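Sorting out the bench, part two

20 August 2022

I said in March that I would finish the bench in a couple of weekends. It has taken a lot longer than that, and I still have a coffee can of screws I haven't looked at. But the back half of the room is usable again, so I'm writing down what I did while I remember it.

The slats

The wall behind the bench used to be bare drywall with nails in it wherever the last owner wanted one. I put up light gray slatted panels from Domero, the kind with horizontal grooves, and laid the leftover piece flat on the bench next to a length of aluminum rail. I meant to return that piece. The store in Flornville wanted the original wrap and I had thrown it out, so it stayed, and I've ended up liking it as a work surface. Small parts don't roll very far on it. Glue is another matter, so I keep cardboard for that.

The panels cost me $438 in total, with the rail and the screws. That was more than I planned to spend on a room where I mostly fix lamps.

What went and what stayed

I filled 8 boxes. Three went to the dump, one went to my brother, and the rest are in the garage with labels on them. I kept every plier I own, including the rusty pair, and got rid of most of the paint. The Holtwood cabinet stayed too, though one drawer sticks and I've sanded it twice.

The thing I went back and forth on was the holder plate. I had been keeping small tools in a mug, which meant tipping the mug out every time I wanted the one at the bottom. A plate with a fixed spot for each thing sounded fussy to me, but I drew one up anyway and had it made in dark gray. It has two open square sockets near the top, shallow pads on the left, and a long slot across most of the width. There's a bracket at each corner on the right side, and a wedge-shaped block just under the upper one. It sits against the slats, close to the rail.
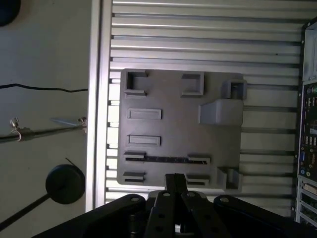
What I'd change

I'd make the long slot a little deeper. My steel ruler stands up in it fine until I bump the bench, and I bump the bench a lot. I'd also move the lower ledges farther apart, as my fingers are thick and I keep knocking one thing while reaching for another.

The lighting is next. I have a 21-inch strip light that I bought on sale and never hung, and the outlet is on the wrong wall. Ó Dálaigh, the hardware place out by the highway, has cord covers in gray, so I'll pick some up when I'm over that way. The screws can wait until after that.

Contact | © 2022 | Back to top

This site uses cookies to remember your settings. By continuing to read you agree to their use. OK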